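新闻稿

Bumville双臂台开放维护日志，折毛巾的那张台子怎么养，都写在里面了

四月，Bumville工作室

大家好，我是Nest Penry，在Bumville负责Utside双臂台的日常维护。公司让我写这份新闻稿，本来打算找人代笔，写得体面一点，后来Osian Lloyd看了初稿说“这不是你说话的样子”，于是又退回到我手里。那我就照自己的方式讲了，篇幅可能有点长，编辑朋友们请随意删。

先说正事：从这个月起，我们把Utside双臂台的维护日志全部公开。日志第一批共57条，记的都是小事：哪根线换了走法，哪段胶带重新缠过，哪次归零没归好又来了一遍。谁都可以看，谁都可以拿去用，学校、社团、自己在家里搭台子的朋友，都欢迎。

为什么要公开这种东西？我自己刚接手的时候，能找到的资料全是讲怎么装、怎么跑程序的，一到“装好以后每天早上该干什么”，就没有了。我当时是靠Emlyn Griffiths留下的一本硬皮笔记本撑过来的，那本子前半本是接线，后半本是他的购物清单，有两页我到现在都分不清属于哪一半（“黑色，软的，要两卷”，到底是什么？）。所以这次公开日志，算是把那本笔记本誊干净，再加上我们后来摸出来的东西。

Utside这张台子的配置不复杂。两条小型机械臂，蓝色外壳，黑色舵机，面对面干活，主要做布料：抓角、展平、对折。台面是白色的，这一点我们坚持了很久，Rhydian Phillips曾经想换成深灰，说好看。可是白台面上什么都藏不住，线头、碎屑、胶带渣，一眼就能看见，对做维护的人来说太方便了！

下面说说夹爪，这也是日志里占篇幅最多的部分。

手指外面缠的是蓝色胶带。缠法我们改过好几回，现在的规矩是从指根往指尖缠，每一圈压住上一圈的一半，拉紧，但别拉到胶带发白。缠完用指甲把边缘刮一遍。胶带起皱问题不大，夹布的时候受力，皱是一定会皱的。翘边就要留意了，翘起来的那一小片会勾住毛巾的毛圈，拽一下，整个角就跑偏。日志里的办法是：小翘边剪掉再补一段，翘到手指侧面去了就整根撕掉重缠，别心疼胶带。
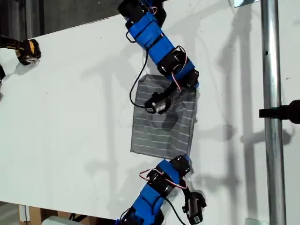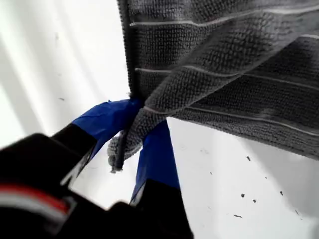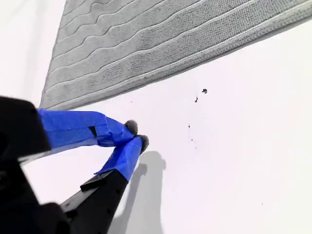
Utside双臂台与灰色毛巾

测试布料我们固定用毛巾。毛巾有厚度，有毛圈，还有一道缝边，夹爪哪里不对劲，它很快就会给你脸色看。带条纹的尤其好用，布一歪，条纹先歪，站在旁边看一眼就知道夹持点偏没偏，连尺子都省了。Sebastián Espinoza有一阵子迷上了光滑的餐巾，说动作漂亮，漂亮是漂亮，可什么毛病都查不出来，后来他自己又换回毛巾了。

每天开工前的那一套，我在日志里写得很细，这里挑主要的讲。

先断电，用手把两条臂的每个关节轻轻转一遍。转的时候别赶，手上有没有涩的感觉，听有没有咔哒声。哪一节不顺，先看线，再看螺丝，最后才怀疑舵机。我们换下来的舵机里头，有一个拆开检查根本没坏，就是线绕得太紧，臂一伸到头就被拽住了，白白换了一个，Emlyn为这事念叨了我一个礼拜。

然后看线。信号线要留出一个弧度，臂伸到最远的时候，弧还在，才算合格。扎带不要扎在关节上，扎在关节前后的壳体上，尾巴剪平。剪不平的扎带头划手，也划布，我的手背可以作证。

接着擦台面。干的无绒布先擦一遍，再用粘尘滚筒滚一遍。毛巾掉毛比大家想的厉害，尤其是新的，所以新毛巾上台之前先洗，洗两遍更好。跑起来之后台面上又会有小黑点，这个不用太紧张，跑完一轮再清就行，别在臂还带电的时候伸手去捡。这条我在日志里写了三次，编辑要删掉两次，我没同意。

最后是归零和试夹。两条臂分别回到零位，再让两根指尖慢慢合拢，看对得齐不齐。指尖上那块垫子磨损了会歪，歪一点点，夹薄布就夹不住，夹厚布反而看不出来，所以试夹别偷懒，慢速合一次，张开，再合一次。两次位置一样，才可以上毛巾。整套做下来，我现在的时间是23分钟，刚来的时候嘛，就不提了。

这次和日志一起放出来的，还有Powell检查表，一页纸，正反两面，打印出来贴在台子旁边就能用。名字是Osian起的，他说总得有个名字，我们也就没再争。正面是开工前，背面是收工后。收工那一面比较短：臂放回休息位，断电，盖布，把当天用的胶带登记一下。登记胶带听着啰嗦，可哪根手指的胶带换得勤，往往说明那一侧受力不均，我们有一回就是翻胶带记录才发现底座松了的。

还有一个叫Ramov的小工具，是Sebastián写的，用来整理日志。你在检查表上写什么，照着敲进去，它按关节、按线、按夹爪给你分好，某个部位的记录一多，就会提醒你去看看。界面很朴素，Sebastián让我转告大家，他知道，请不要再来信说按钮颜色的事情了。

我请同事们也各说一句，毕竟新闻稿好像都要有引语。

Rhydian Phillips说：“维护日志写得越无聊越好。哪天读起来很精彩，说明那天出事了。”

Osian Lloyd说：“我们希望别的团队拿去改，改完告诉我们哪里写错了。错的地方肯定有。”

Emlyn Griffiths听说笔记本要公开，只回了我一句：“购物清单那几页别放。”（放心，没放。）

接下来的安排是这样：日志每月更新一次，当月的记录月底整理好一起上传。下一批里会有一篇单讲底座固定的，夹具夹在桌沿上，时间一长会慢慢松，怎么做记号，多久拧一次，我正在写。再往后想写舵机齿轮的清理，这部分Rhydian比我熟，我还在劝他动笔，目前进展是他答应“考虑考虑”。

想来看台子的朋友，提前给工作室写信约时间就好，最好挑上午，开工前那套检查您可以跟着我一起做。请穿窄袖口的衣服，长头发扎起来。自己带毛巾来试也可以，洗过的！

媒体联系：Bumville工作室，Nest Penry
资料索取：来信请注明“Utside维护日志”，需要打印版Powell检查表的，请一并写上份数和收件地址。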